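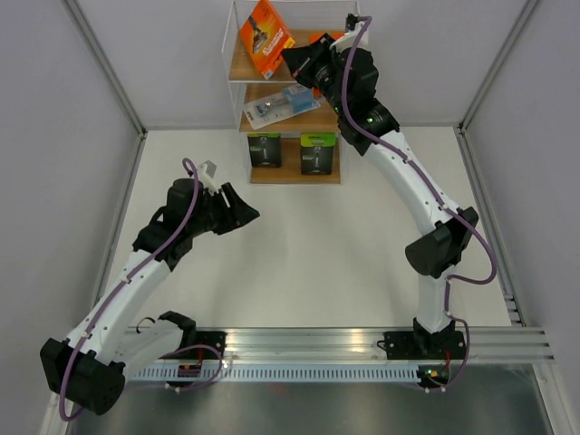 FOR IMMEDIATE RELEASE

Drikine brings its little three-shelf counter rack to independent shops this April

Small store owners can order the Tisusetti starting this month, along with Divus, our plain-English guide to stocking a shaving section

Hi, I'm Telmo Esteban, and I run Drikine, which makes store fittings for shops that don't have much room. I've been told a press release should be written in the third person and sound as if a building wrote it. I tried that, my wife read the first paragraph and handed it back, so you're getting me.

The news is that the Tisusetti is finally on sale! It's a three-tier display rack for small packaged goods, with a thin white wire frame, clear sides and light brown wood-look shelves. We've had it out with 141 independent drugstores, corner markets and barbershops over the winter, and as of April anyone can order one.

I should say how we ended up here, because a shaving rack wasn't on my list at all. I wanted to make a bread stand. Then Kadir Bayram, who has the Aranda drugstore four blocks from our workshop, asked me to come look at his razors. He had them on pegs behind the register. Boxes don't hang well on pegs once the tab tears, so the boxed ones had moved to a drawer, and the blister packs had slid behind the cough drops. People would come in, look at the pegs, and leave. He was sure he was losing sales to the big chain by the highway and he was probably right.

So I built him something to sit on the counter. The first one was too deep. The second one had solid sides, and customers waiting in line couldn't see into it from the left, where the line is. For the third I switched to clear sides and thin wire, and Kadir stopped calling me about it, which from Kadir is high praise.

What's on it and what isn't

The Tisusetti has three shelves and stands on its own feet. There's no header card and no logo on the front. I got asked about the header card in almost every early meeting, and my answer is that razor packaging is already loud. You've got bright orange boxes, you've got black ones with green tops, you've got light blue on the plastic packs. Put a printed sign on top of all that and your eye has no place to land. White wire and a wood tone let the boxes do the shouting.

The wood-look finish was the part we argued over the most in the workshop. Plain white shelves looked clean in the drawings and then looked like the inside of a refrigerator as soon as we put them in a real store. The light brown is warmer, and it makes a black box stand out nicely, especially down on the bottom shelf where things tend to get lost.

We went with open fronts and no little lip on the shelves. A lip hides the bottom of the package, and the bottom of the package is where a lot of companies put the name of the product. Yes, that means a box can tip if somebody shoves it. Straighten it when you walk past! Which brings me to the other half of this announcement.

Divus, or how to put razors on a shelf

Every rack comes with Divus, a short booklet I wrote with Kadir at his counter, mostly between customers. It covers setting up the rack, deciding what goes where, and keeping it looking decent at four in the afternoon when the after-school crowd has been through. It's printed on heavy paper and it has a hole in the corner so you can hang it on a nail.

The way we lay it out in the booklet goes like this.

Start at the bottom with your upright boxes. They're the steadiest, and they'll stand with a gap between them without looking lonely. Leave that gap on purpose. Customers need to get two fingers in there to pull a box out, and if you pack them shoulder to shoulder, one comes out and its neighbor comes with it.

The middle shelf is for blister packs. I know, I know, they're the worst. They've got that bulge in the front, they slide, they end up on a slant with one end down. Face them with the razor showing, because people buying a razor want to see the handle. If yours won't stand, lay them back at a slant and make every one slant the same way. Kadir's nephew came up with that and it takes him no time at all.

Up top go the big bright boxes. You can see them from the door. Stand them straight if you can, and when a tall one keeps leaning, move it in against the side of the rack, or put a second box of the same kind next to it for company. We had a long back-and-forth about whether the heaviest stock belongs up there and settled on no.

Then face everything again before lunch and before closing. Pull it forward, turn the pictures out, wipe the shelf. The wood-look finish takes a damp cloth fine, but go easy with glass cleaner on the clear sides, it streaks and you'll spend longer buffing than you did cleaning.

There's also a page on refilling, which I won't reproduce except to say: older stock to the front, please, even if razors don't go stale. Packaging fades. A sun-bleached orange box next to a fresh one looks like two different products and customers do ask.

How the winter went

We asked the shops in the trial to keep a tally of whatever they sold from the rack, on paper if they liked, and most of them liked. Between them they wrote down 3,943 packs. I don't have a proper figure for what they sold from pegs and drawers the winter before, since most places never kept one, so I'm not going to wave a percentage at you. I can tell you that 5 shops sent their racks back. Two had no counter space after all, one closed, one wanted it in black, and the last one never said.

Kadir kept his, and asked for a second for toothbrushes.

"I used to have to explain to people that I sold razors," he told me when I asked him for something I could print. "Now they pick one up while I'm ringing up the aspirin. Also, Telmo, tell them the box it ships in is too big."

The box it ships in is too big. We're working on that. For now it does hold the rack safely, and a couple of shops have told me they kept it for recycling day.

Ordering

The Tisusetti is available from Drikine directly and through the wholesalers who already carry our baskets and card stands. It ships flat with the shelves wrapped separately. You'll need a small screwdriver and a clear bit of counter, and I'd put the frame together before your morning coffee gets cold next to it. Divus is in the same carton, tucked under the bottom shelf, so please look before you throw out the paper. If you've already got a rack from the trial and yours came without the booklet, write to us and we'll mail you one at no charge.

Toothbrush-height spacing, for Kadir and the several other people who've asked, is in the works. I don't have a date yet. Black is also being looked at, though I'm still fond of the white.

Stores near the workshop are welcome to come by and try loading one with their own stock before they buy. Bring your most annoying package. We keep a shelf of them.

About Drikine

Drikine designs and builds racks, baskets and card stands for small independent stores. The Tisusetti is our first rack made for shaving and personal care products.

Press contact

Telmo Esteban, Drikine. Photos, a sample rack and copies of Divus are available on request. Mornings are best, before ten if you can, as the saws go on after that and I won't hear the phone.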